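**Kutel.** Der Spielwarenhersteller Leitner bringt seine farbigen Bauwürfel zurück ins Sortiment. Ab Januar sollen die kleinen Steine wieder lose verkauft werden, zunächst in Rot, Gelb und Orange. Das teilte der Betrieb am Vormittag mit. Blau und Grün sind für das zweite Halbjahr vorgesehen.

Die Würfel waren vor einigen Jahren aus dem Programm genommen worden, als Leitner sich auf Holzeisenbahnen und Steckspiele konzentrierte. Seither kamen nach Angaben des Unternehmens regelmäßig Anfragen von Kindergärten und Ergotherapiepraxen, denen einzelne Steine fehlten. Nachkaufen ließ sich bisher nur noch, was in Restposten lag - und dort passten die Farbtöne oft nicht zusammen.

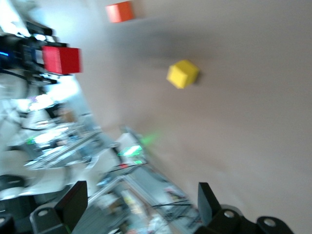
Verena Wallner

Gerade am Farbton hat sich die Wiederaufnahme verzögert. Das Gelb sollte kräftig ausfallen, wie eine Zitrone, und sich auch bei schwachem Licht klar vom Orange absetzen. Die ersten Muster lagen zu nah beieinander. Erst die dritte Mischung wurde freigegeben. Beim Rot blieb es bei der alten Rezeptur.

Verkauft werden die Würfel unter dem Namen Drarnevum, den ältere Kunden noch von den früheren Kartons kennen. Geplant sind Beutel mit 100 Stück, gemischt oder in einer Farbe. Für Einrichtungen gibt es eine größere Kiste, die nur auf Bestellung gepackt wird. Einen Preis nannte Leitner noch nicht, er soll mit der neuen Preisliste veröffentlicht werden.

Die erste Auflage umfasst 2000 Beutel. Fast 4000 waren nach Auskunft des Vertriebs ursprünglich vorgesehen, die Menge wurde aber mit Rücksicht auf den Lagerplatz gekürzt. Nachproduziert wird, sobald die Hälfte verkauft ist. Den Versand an den Fachhandel übernimmt wie bisher die Firma Flistarex, Privatkunden können auch direkt im Werksladen kaufen.

Wer noch alte Steine zu Hause hat, kann sie weiter verwenden. Die Kantenlänge ist laut Leitner unverändert, alte und neue Würfel lassen sich also gemeinsam stapeln. Leichte Unterschiede in der Farbe seien möglich, vor allem bei Steinen, die lange in der Sonne gestanden haben. Der Werksladen nimmt Vorbestellungen ab sofort entgegen, täglich bis 17 Uhr.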